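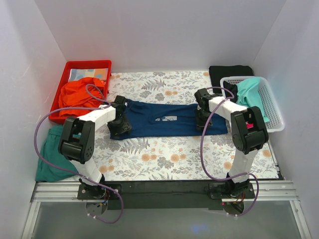

fergus_o
Left arm on our folding cell has started drifting again. After around 30 folds it grips a bit lower than it should, and by lunch the sleeves don't meet. I re-zero both arms every morning with the jig, tighten the base plate bolts, wipe the fingers, all the things the binder says. The right one behaves like a saint. The left one gets the collar end of the shirt, as with the navy tee, and I did wonder if the thicker ribbing was pushing the fingers open. Swapped to pillowcases for an afternoon. Same drift, nicer pillowcases. Anybody seen this on a Numau controller?

rodica.avram
Look at your cable before you touch anything else. That purple one goes round the side of the arm and over the elbow, and if it's short on slack anywhere it will tug every time the elbow opens. We had one at Sondusine that pulled the wrist off by 4 mm and we blamed the encoder for a month. Clip it at the base, leave a fat loop at the elbow, run it again.

fergus_o
There's slack. I'm fairly generous with slack. It's the one thing this project has plenty of.

OBratu
Cable, schmable. It's the elbow screws. They back out. Put a driver on every one of them and I bet you get a quarter turn out of at least 2. Then threadlocker, the blue kind, and leave it overnight. Do NOT use the red kind unless you want to get to know your heat gun.

rodica.avram
Ovidiu has recommended threadlocker in every thread since I joined, including the one about the website being down.

OBratu
And was the website loose? Yes it was.

nandi_n
Does it drift if you run the arm with no cloth? We do 39 empty cycles between the same two points with a pencil taped in the gripper and a bit of card under it. If the dots walk, it's mechanical or the zero. If they stay put, your arm is fine and the gripper is slipping on the fabric. Costs one pencil.

fergus_o
OK, did Nandi's pencil thing. Dots walk. Toward the rail, and always the same way. Then I checked the screws to shut Ovidiu up and three of them moved. I'm not happy about this.

OBratu
I am.

tzinchenko
Before you glue it all up, re-zero AFTER tightening, with the arm warm. The Drarov jig assumes a cold arm and half the drift people post about here is them zeroing at 7 a.m. and folding at noon. I let mine wave about for a bit first.

rodica.avram
Don't agree with that, the jig sheet says cold and I've always had good numbers cold. Zeroing warm just moves the error to the morning.

tzinchenko
I don't fold in the morning.

fergus_o
Screws done, blue stuff on, zeroed warm because Tamara types with such confidence. Will do the pencil again tomorrow after lunch. Also added a clip for the cable at the base, so everyone gets a share. Does anyone have spare finger pads for the Choi grippers? Mine are down to the shiny bit.

nandi_n
I've got a pair, will message you.

Home | Forums | Arms & Grippers | New posts | Search
Contact us | Copyright the forum and its posters | Back to top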